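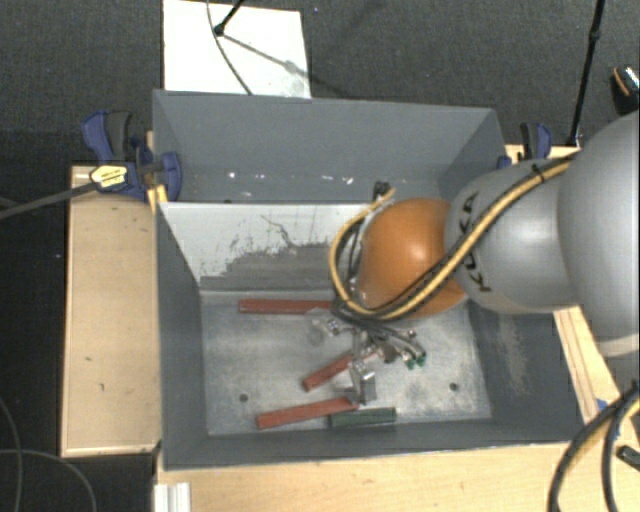
Our bin and the arm, with three red bars and one green one in the front compartment.

How varied do bin picking demos need to be before I collect more?

Posted in Learning Systems by kudix_bench

We're gathering examples for a policy that picks painted bars out of a metal bin. The operator drives the arm by hand controller, picks one bar, lifts it clear and ends the episode. So far we have 462 episodes. I threw out 38 of those for bad timestamps, which leaves enough to train something, but the results are uneven.

Bars out in the middle of the floor get picked most of the time. Bars close to a wall or the divider mostly don't. The arm goes to the right area, hovers, and then either closes early or backs off. Red and green are supposed to be treated the same for now, and most of our episodes are red.

I used one fixed camera for everything. The bin is clamped down and hasn't moved since March. My question is whether I should record another 400 of the same kind, or change something first. Each session takes most of an afternoon and I would like not to waste the next one.

Drulell
Change something first. Another 400 of the same will mostly give you more middle-of-the-floor picks, which you already have.

Go through your start positions before anything else. Save the first image of each episode, mark where the target bar is, and plot all of them on one picture of the bin floor. When we did this on our own bin, the plot was a big blob in the center with almost nothing along the walls. The operators were dropping bars in from the same spot every time.

For the next session, write a list of placements and follow it. Ours had bars against each wall, bars by the divider, bars at an angle, and two bars touching. Do 30 of the wall cases and retrain before you plan any more. That should tell you whether the data is the problem.

The hovering may be a separate thing. If your operators pause before closing the gripper, the pauses are in the data and the policy will learn to pause too. Trim them or have people practice until they stop doing it. Also check that everyone approaches a wall bar from the same side. Two operators doing it two different ways gave us the backing off you describe.

On color, swap which bar is the target so green comes up as often as red. It costs you nothing while you're recording.

Troltby
Is the gripper blocking the view? In your picture the cables and the orange joint cover part of the divider and the end of the top red bar. If the camera can't see the bar when the gripper closes, more episodes won't help much. We added a second camera on the wrist and the wall picks got better. You would have to record again from scratch though, or train with the second view missing on the old episodes, which we never got working well.

girard_m
Same problem on our bin. More data fixed it for us, but we had a lot less than you to begin with so maybe that's different. Keep the bad episodes in a folder, don't delete them.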